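About Zomix

Zomix is a packing and dispatch company serving small manufacturers, publishers and specialty retailers. The company was established to handle orders that larger warehouses often decline: short runs, mixed contents, and goods that must be packed by hand. It operates from a single building, where receiving, packing and dispatch share one floor.

Our clients range from household names in their own regions to workshops with a single product line. Among the longest standing are Tevico, which supplies replacement parts for sewing equipment, and Guerra, a publisher of school atlases. Together our clients keep 744 product lines in our care, and more than 700 parcels leave the building in an ordinary week.

244 shares · 16 comments

Each order is packed at a bench assigned to one client at a time. Corrugated cardboard is the standard outer material for all shipments. Cartons are closed, labeled on a side face and checked against the order sheet before they are released to dispatch.

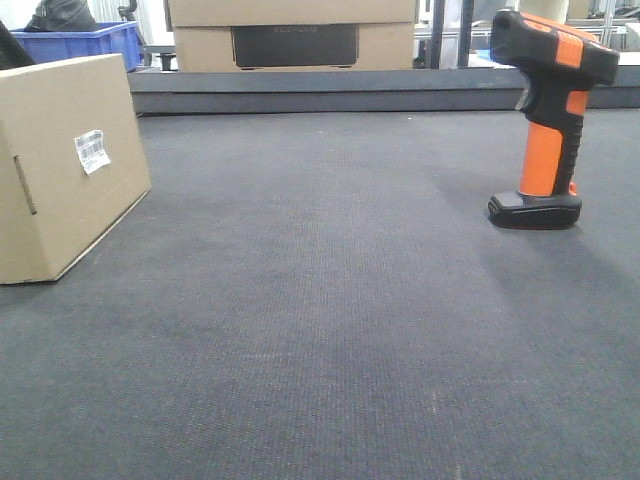 Reading time: 2 minutes

A closed carton with a barcode label on its front is the form in which most customers first meet our work. We therefore treat the label as part of the packing. Its code links the parcel to the order record, and a label that cannot be scanned is replaced before the carton leaves the bench.

Plastic crates are used for goods moving within the building. They are returned to the receiving area at the end of each shift, emptied and stacked by size. Cartons that arrive in sound condition are kept for reuse where the client permits it — a practice introduced at the request of Hallex, our first client in laboratory supplies.

New employees complete a period of supervised packing before they are given a bench of their own. Training covers carton selection, cushioning, closing and label placement, and is repeated each November ahead of the holiday season.

Companies interested in our services may request a visit to the packing floor. Visits are held in the morning, before the first collection, and should be arranged through the front office.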